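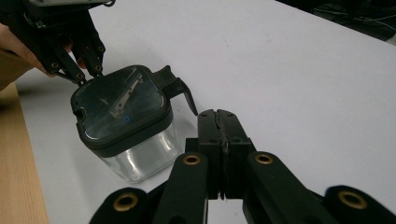

Courts and Public Safety Reporter, Tukville Gaver

Search this site Enter keywords Go

The Tukville Gaver is looking for a full-time reporter to cover the police, the fire department, the county jail and, above all, the courthouse in Olport, where most of what matters on this beat gets decided in rooms with very few people watching. If you like sitting on a hard bench with a notebook while two lawyers argue over a hearing date, and you can come back and explain to our readers why that hearing date matters to them, we would very much like to hear from you.

We are a small newsroom, and we cover a town where people tend to know each other, or know each other's cousins. That shapes the way we write about crime. When somebody is arrested here, we know that the person's family will read the story, and so will the family of whoever was hurt, and very often they shop at the same grocery store. We print names when there are charges filed in court, and we follow every case we start. It sounds simple, but it takes a good deal of stubbornness to keep calling the clerk's office eight months after the arrest made the front page, when the charge has quietly been dropped down to something smaller or thrown out altogether. We owe people the end of the story as well as the beginning, and whoever takes this job will be the one keeping that promise.

A normal week would go something like this. Mornings start with the overnight log and a round of calls, some of which will be returned and some of which won't. Arraignments in Olport are mid-morning, and you would be there for most of them. Afternoons are for writing, for reading filings (there are a lot of filings, and you do get faster at them), and for meeting people: public defenders, deputies, bail agents, the folks at the family shelter, the retired judge who still drops in to tell us what we got wrong. When there is a trial, we clear your other work as best we can so you can stay with it from jury selection through the verdict. You would write three or four shorter items most weeks and one longer piece when you have it ready, and we do try to let you get it ready.
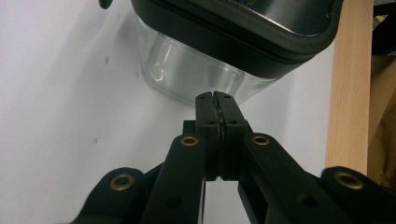

Some evenings will be busy. There is a shared on-call phone, which passes from one reporter to the next a week at a time, and if it rings at midnight for a fatal wreck on the Hosoda road, somebody has to go. We give that time back later in the same pay period, and we mean it. We also know that this work can sit heavy on a person. You will read things in affidavits that you won't forget quickly, and you will knock on doors on the worst day of somebody's life. We talk about it here, we don't send anyone back to a door that has been closed once, and the paper pays for counseling visits with no questions asked and no form that comes across my desk.

What we hope you'll bring:

- At least 2 years of reporting for a newspaper, radio station, website or serious student publication
- Clean, plain writing, and the habit of checking the spelling of a name even if it's Smith
- Some idea of how a case moves from arrest to sentencing, or real eagerness to learn it
- A driver's license and a car you trust on back roads
- Patience with public records requests, including the ones that come back blacked out

Spanish would be a great help in the courthouse halls, though we won't turn anyone away for lack of it. You don't need a journalism degree. One of the best reporters we ever had came to us from a job answering phones at a law office, and she could read a docket better than the rest of us put together.

The position is 35 hours a week and pays $955 a week to start, with health coverage from the first day, paid vacation, mileage for your trips to Olport and back, and a raise review every March. You would report to me and work out of our office in downtown Tukville, with a desk in the courthouse press room that we share (very peacefully, most days) with the radio station.

To apply, please send a resume, a few stories you're proud of, and a letter telling us about a court or crime story, yours or anybody else's, that you think was handled well and why. The letter is the part I read first. It doesn't need to be fancy, and I'd much sooner hear how you really talk and think than get something stiff. If one of your stories ran with a mistake in it and you had to fix it, feel free to tell us about that too.

Applications should reach us by 5/29/23. Finalists will be invited to spend a paid day with us, sitting in on court in the morning and having lunch with the newsroom afterward, so you can take a good look at us as well. Everyone who applies will get an answer, even if it takes me a little while to get to all of you.

You can leave your application at the front counter or send it by mail or email, marked "Courts reporter," to my attention. Questions are welcome at any time, and if you call and get the machine, please do leave your number and I'll ring you back.

Lawal Garba
Editor, Tukville Gaver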